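How I Read an Old Trade Ledger (Without Losing My Mind)

I've been working through account books from a little frontier store called Yammine for a few years now, mostly for my own project on who sold horses and hides to whom. People keep asking how I get anything out of them, so I finally wrote my method down. It's slow, but it's fun once the names start coming back around!

Clear yourself a couple of hours and keep your own clutter away from the pages. 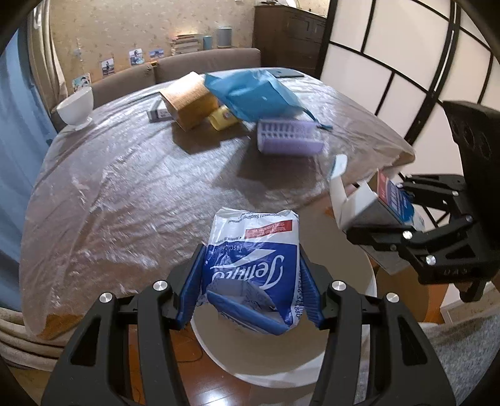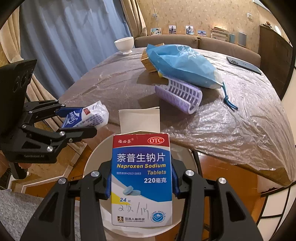

Step 1: Read the whole thing badly

Go through the first 40 pages fast and don't stop for words you can't make out. You're only getting used to the clerk's hand. Mine made a capital S that looked just like an L, and I spent a whole September hunting for a family that never existed (sigh).

Step 2: Make a letter sheet

Copy out the clerk's odd letters next to words you're sure of. Months and numbers are the best place to start. I keep mine taped inside a folder.

Step 3: Enter one account at a time

Pick a single customer and follow them all the way through. I use a plain spreadsheet with columns for page, name as written, goods, price and what was traded in. Type the name exactly as the clerk spelled it, then put your best guess in a second column. Randa Harb talked me into that second column after I'd "fixed" 277 entries, and yes, I had to go back and redo every one.

Step 4: Watch for credit

A saddle blanket charged in spring may get paid off in hides by fall, sometimes 20 pages later. Look for a little slash or a page number in the margin and write it down, even if it goes nowhere.

Step 5: Check it against something else

Census rolls, agency letters, a neighbor's diary, whatever you can get. My list is past 2000 lines now and I still have a few customers I can't place. If you've run across a Clornley in any store book, please write to me.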